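Urkari busca responsable de compras y planificación de equipos para su línea de manipulación de producto envasado

Ubicación: Giltport (presencial, con un día de teletrabajo a la semana)
Jornada: completa
Contrato: indefinido, con periodo de prueba de 4 meses
Incorporación: septiembre

En Urkari trabajamos con brazos robóticos que cogen y colocan latas, botes y cajas pequeñas en estanterías. El año que viene ampliamos la zona de pruebas y hay que comprar brazos, pinzas, cámaras, estanterías y repuestos. Hasta ahora las compras las llevaba el propio equipo técnico en ratos sueltos, y queremos que pasen a una persona con dedicación completa.

El puesto depende de la dirección de operaciones. El presupuesto es anual y se revisa cada trimestre. Buena parte del gasto no está en los brazos, está en lo que va alrededor: cableado, soportes de techo, estructuras metálicas, pinzas de recambio y las propias latas de prueba, que se abollan y hay que reponer.

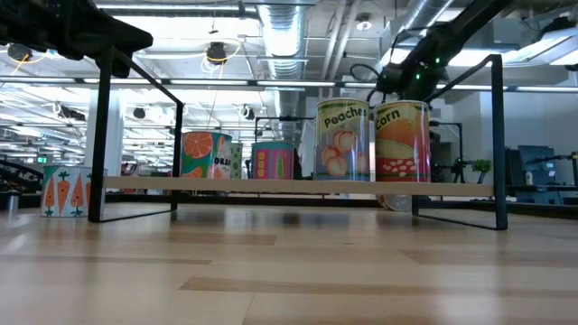
Las tareas principales son estas:

Preparar el plan de compras del ejercicio junto con los técnicos de cada puesto.
Pedir y comparar ofertas, con un mínimo de 3 proveedores para cualquier compra de más de 5.000 euros.
Llevar el inventario de equipos y repuestos, que ahora tiene 194 referencias y está en una hoja de cálculo por ordenar.
Negociar plazos de entrega, garantías y contratos de mantenimiento.
Calcular el coste completo de cada puesto nuevo, incluidas instalación, formación y horas de parada.
Hacer el seguimiento de la ampliación del proyecto Prerkdale, para la que Van den Broek suministra la estructura y las estanterías.

Qué pedimos

Experiencia en compras industriales o en planificación de equipos, mejor si ha sido en automatización o laboratorio. Manejo avanzado de hojas de cálculo. Inglés suficiente para leer un contrato y discutir un plazo por teléfono. No hace falta saber programar un robot, pero sí entender una ficha técnica: carga útil, alcance, repetibilidad, tensión de alimentación.

Se valorará haber gestionado compras con subvención pública y conocer el marcado CE de maquinaria.

Qué ofrecemos

Salario de hasta 54.000 euros brutos anuales, según experiencia. Horario flexible de entrada, entre las 7:30 y las 9:30. Los viernes se sale a las 15:00 - en julio y agosto, todos los días. Formación interna en seguridad de celdas robotizadas durante las primeras semanas.

Cómo presentarse

Envíe el currículum y una página en la que explique una compra de equipos que haya gestionado: qué se necesitaba, qué se eligió y cuánto se desvió del presupuesto. No hace falta carta de presentación. Las candidaturas se reciben por el formulario de empleo de la web de Urkari hasta finales de junio. Las entrevistas serán en Giltport, con visita a la zona de pruebas.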